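Trusotus Home Support
Ticket 852: Bumholm desk with hutch, door and drawer trouble
Status: Open, waiting on customer
Opened by: Esther Mosoti
Looked after by: Faraji Minja

Esther Mosoti, 9:40 am
Hello there, I hope I've picked the right form, the one for parts sent me around in a circle twice. We bought the white Bumholm desk and hutch in May and I put it together over two evenings with my sister-in-law reading out the booklet. It's a lovely thing and everybody who comes in says so. But the little arched door on the hutch won't stay shut. It closes, sits there for a minute or so, then drifts open by the width of a finger. The top drawer of the three on the left also rubs on one side when I pull it out. I did check that I'd used the short screws where the booklet says short screws. Could it be a faulty hinge?

Faraji Minja, 11:15 am
Good morning Esther, and thank you for such a clear note, you'd be surprised how much time it saves. You're in the right place. I wouldn't blame the hinge yet. When a door drifts and a drawer rubs on the same piece, I like to look at the floor first. Is the desk on carpet, boards or concrete? And have you got a level handy? If so, lay it along the desktop from left to right, then front to back, and tell me which way the bubble goes.

Esther Mosoti, 1:05 pm
Concrete. I borrowed a level from next door. Left to right is good, front to back it leans toward me a little, so I suppose the poor door is just rolling downhill! I folded some cardboard under the two front feet and the drawer is much happier. The door still opens, only slower.

Faraji Minja, 1:50 pm
Well, that's the drawer mostly sorted, and I'm pleased to hear it. Cardboard squashes down in time, so I'll post you a set of the hard Wei shims (part 258), no charge.

For the door, would you try these in order and stop when it behaves:

1. Open the door and find the back screw on the top hinge. Give it a quarter turn clockwise.
2. Do the same on the bottom hinge.
3. Close the door and look at the gap down the side. It should be even from top to bottom.
4. If it still drifts, loosen the magnet catch, slide it forward as far as it goes, and tighten it again.

Please use a hand screwdriver, the holes can strip with a drill. One more thing, is the hutch fixed to the wall? The booklet has it on the last page and plenty of people miss it, me included when I built mine at home.

Esther Mosoti, 4:30 pm
Did 1 and 2, and the gap is even now. Haven't got to the magnet, I ran out of daylight and patience. And no, it isn't fixed to the wall, oh dear. It's red brick behind and I don't own the right sort of drill bit. Are there special plugs? I'd hate to take everything down again either, I've only just got the dried plant and the little lantern where I like them. 

Faraji Minja, 4:55 pm
Thanks Esther, those are a help. Yes, you'll want masonry plugs, and the Irnberg wall kit has them along with two brackets. It went into the same parcel as the shims. Please do lift the plant, the lantern and the succulent down before you drill, brick makes an awful lot of vibration and dust. The drawers can stay in. Once the brackets are on, check the door again before you touch the magnet, as pulling the hutch back may well settle it. I'll leave the ticket open until I hear from you, take your time.

Attachments (3) 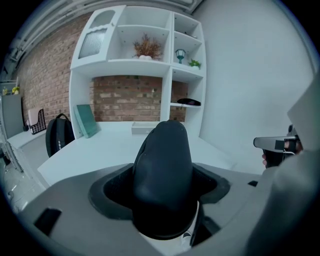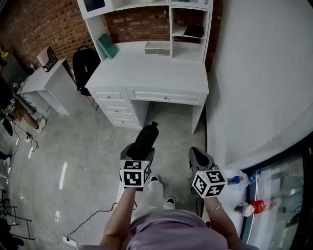
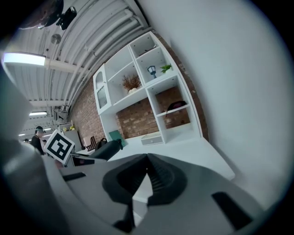
Ticket 852: the white desk unit, all three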